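4.2 Self-reported attention at work

Berchtold's claim that office staff lose 80 minutes a day to interruptions rests on diaries filled in at the end of the shift. We doubt such diaries can carry that weight. Of the 1,033 entries from the Plaseck site, many were written from memory – some well after the event – and only 12 gave a start and a finish time. The Ortner data are hardly better. 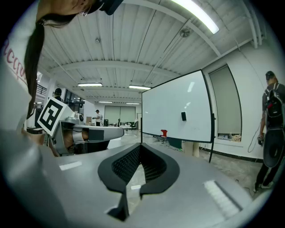

Figure 4. A person in a headset and glasses, leaning forward.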